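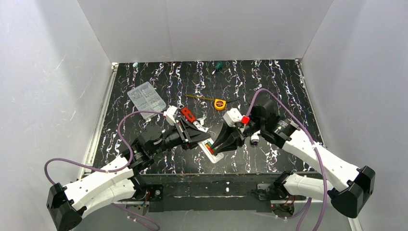 Skedimix paint mixing paddle: my review after a whole house

I've been decorating for a living for 17 years and I have never once been excited about a mixing paddle. You stick it in the drill, it goes round, the paint gets stirred, you wash it. So when Yoon-hee Lim at our trade counter pressed a Skedimix on me in October and told me to take it out on a proper job, I put it in the van and forgot it was there until the Monday.

The job was a four-bedroom house for Pak-hei Shek, top to bottom, ceilings in flat white and most of the walls in a deep green from the Samia range. Anyone who has used a dark matt will know the trouble. The colour sits at the bottom of the tub, you think you've mixed it, and then the second wall dries a shade off the first one and you're back out there on your day off. (Guess how I know.)

Well, I love this thing! The head is a sort of open cage with the blades set so they pull the paint up from the bottom and fold it back in, and it does it at a really low speed. I ran my drill on its slowest gear the whole time and the green came up even in 2 minutes, right into the corners of the tub. Hardly any bubbles either, which my old spiral paddle was terrible for. I was cutting in straight after mixing and not seeing those little pinholes along the top of the wall.

What else I liked

The plastic ring round the foot. My old one used to chew up the inside of the tub and I'd find curls of plastic in the tray, usually halfway across a ceiling. None of that here.

Cleaning is lovely. Half a bucket of warm water, quick spin, second bucket, done. I did let the green go hard on it one evening (late finish, entirely my own fault) and it still peeled off in strips with my thumbnail the next morning.

It also coped with filler, which I wasn't expecting. I made up a fairly stiff batch of Lau easy-sand for the stairwell and it went through it fine, though I wouldn't use it for plaster or tile adhesive day in, day out. Get a heavier one for that.

What I'd change

The shaft is too short for the big trade tubs. With a full one you end up with the chuck very close to the paint, and I've got a green-speckled drill to prove it. Another 100 mm would sort it out. I'd also like a hook or a hole at the end so it could hang up to drip, as I've been propping mine in an empty tin.

The hex end fitted both of my drills with no wobble. A mate tried it in his Dadbridge cordless and said the same, and he's now asked twice if he can keep it. He can't.

Would I buy one?

Yes, and I have. I gave Yoon-hee her sample back and bought my own, plus the small one for the 2.5 litre tins, which I'm using on a run of kitchen cupboards at the moment. If you want to order it at the counter it's listed as part 306, and the small head is on the same page of the catalogue.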